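Keeping linen in circulation: an interview with Dace Raudsepp

Published July 16, 2024

The textile service at Tavau supplies sheets, towels, kitchen cloths and staff clothing to care homes and small hospitals across the region. Dace Raudsepp has led the service for two years, having joined as a sorter and later run the repair room. She spoke to Fanni Kun for the members' bulletin about mending, buying and the difficulty of knowing when a cloth has reached the end of its life.

Ms Raudsepp began with the question of discards, which occupied most of her first year in the post. At that time the service had no written standard. A towel with a pulled thread might be thrown out on one shift and sent back to a ward on the next.

"The staff were making sensible decisions, but they were making them alone," she said. "If one person has worked in hotels and another has worked in a garage, they will have very different ideas of what a worn cloth is. We needed to agree on the words before we could agree on anything else."

The standard that followed runs to 24 pages and was brought into use in April. It covers each type of article in turn and sets out what may be mended, what should be moved to a lower use and what must leave the service altogether. Aigars Kalniņš, who supervises the sorting hall, wrote the section on small cloths. Ms Raudsepp described it as the part most often consulted.

"Small cloths are where the money goes," she said. "A sheet is expensive and everyone looks after it. A cloth costs very little, so people stop seeing it. They use it to prop a door, or it goes home in a pocket. When we compared our orders with our stock, cloths and pads made up 71 per cent of the articles we were replacing."

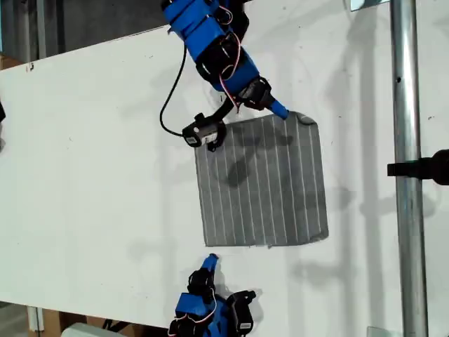
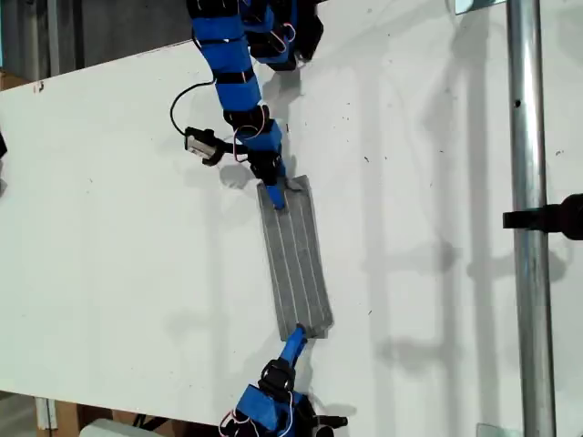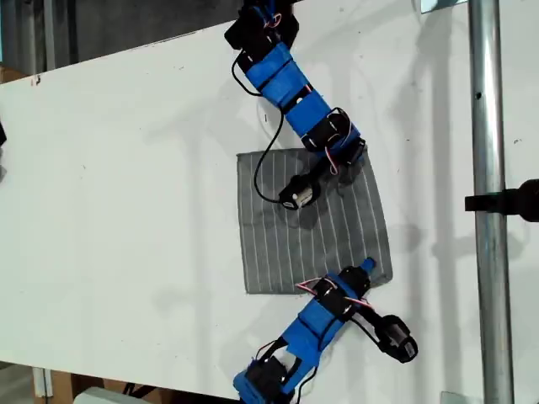
The service has since changed the way in which it buys. Orders were formerly placed by each site, with the result that several weights and weaves were in use at once and could not be washed together without some loss of quality. Purchasing now passes through one office, and the supplier, Climmont, provides samples for a washing trial before any contract is agreed.

Ms Raudsepp was careful to say that the trial is a modest one. Samples are washed with ordinary loads, dried in the usual way and then measured for shrinkage along both edges. The hem is examined under a lamp. "We are not a laboratory," she said. "We want to know whether the corners will still meet when somebody folds it, and whether the stitching will hold at the corner, where it nearly always fails first."

On the subject of mending, she spoke with evident feeling. The repair room had been marked for closure before her appointment, and its two sewing machines had been listed for sale. She asked for a delay and used the time to record every article that passed through the room, together with the minutes spent on each.

"The records did not support mending everything, and I said so in my report," she said. "Patching a thin towel is a waste of a good patch. Rehemming a blanket is worth doing every time. Edgars Eglītis, who does most of our machine work, knew this already. I simply put his knowledge into a table."

The room was kept, with a narrower list of duties. It now deals chiefly with blankets, aprons and the ties on clothing, and it cuts down worn sheets for use as dust covers. Articles unsuitable for any of these purposes are sold by weight to Husar for fibre recovery. Ms Raudsepp would prefer a buyer closer at hand, as the cost of carriage takes up much of the return.

Asked what remained unsettled, she mentioned marking. Woven labels survive the wash but are slow to attach, while printed marks fade at different rates on different cloths. A heat-sealed label is under trial at one care home – on bath towels only – and the sorting hall has been asked to report any that lift or curl.

She also hopes to revise the chapter on colour. Grey and striped cloths were introduced to keep kitchen stock apart from ward stock, but several sites had already adopted colours of their own and were reluctant to give them up. Discussions are continuing. "They have good reasons," she said. "One kitchen has used green for as long as anyone there can remember. I would rather write an exception into the standard than have them keep a private cupboard of green cloths that never comes back to us."

Sites wishing to receive the current text of the standard may apply to the linen office in writing, stating the number of printed copies required.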